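Simulated cell: gripper setup and wrist view, how are you all doing yours?
Forum > Simulation > Cell setup and upkeep

istby_annex wrote:
Hi everyone, and sorry in advance for the length! I look after one simulated cell, a single arm with a two-finger gripper working in a furnished house, and I've been putting it back in order after moving it to the new Verix build. The fingers used to close nicely on whatever we gave them. Now I get a little shiver at the end of the close, and after 16 cycles or so the grip starts to wander. I've redone the home pose, reset the finger stops and put the closing force back to 68, which is where it sat all through February. This is the view I tune from:
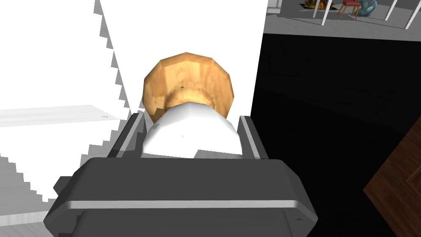
Wrist view, white piece between the fingers, round wood-textured piece behind it.

Has anybody else had this since the move? I'd love to hear what you checked first.

jinddale_bench wrote:
Oh, I feel for you, we went through the very same thing! My vote is contact settings. Rounded pieces with flat facets are fussy, and if a finger pad lands on the line between two facets it will rock back and forth forever. I'd bring the force down before touching anything else, and swap the collision shape for a smoother one if you have the patience for it.

coldsolder109 wrote:
I'm going to disagree, kindly. If the old build held and the new one doesn't, I'd leave the force alone. Check whether the finger joints kept their damping when you brought the cell over. Ours came in at zero on both sides and it took me most of an evening (and a good deal of tea) to spot it.

istby_annex wrote:
Thank you both! Damping was zero on the left finger only, so half a point to each of you, I suppose. I put it back to match the right and ran 208 closes overnight with no shiver. While I was in there I went over the open position too, with nothing in the grip.

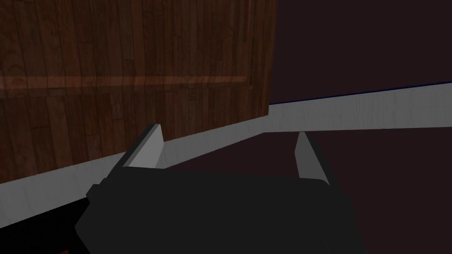
I like to do that part slowly, up near a ledge or a panel, and look at how much room each finger has before I let the arm go any closer. The clearance number in my setup file was left over from the Jiang fingers, and I've now typed in a proper one for these.

jinddale_bench wrote:
So glad it's behaving! I still say try a lower force someday, 68 sounds like a lot to me.

coldsolder109 wrote:
And I still say leave it be. Do save a copy of that joint file, though, before the next update comes along.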